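Gremavlow, Jun 17, 2020 - Somberg today announced Venell, a line of interior glass partitions and doors for homes and small offices. Orders open in July. Panels are made to measure and ship with hinges, seals and fixing screws.

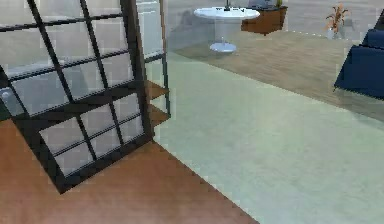

Rendering: black-framed glass panel with rectangular panes, next to open shelving.

The Gremavlow plant has 70 employees and a planned output of 1,000 panels a month. Finished panels will be stored at the Gautam warehouse. Each order includes a 2-year warranty on frame and seals. Price lists and cutting guides are available to dealers on request.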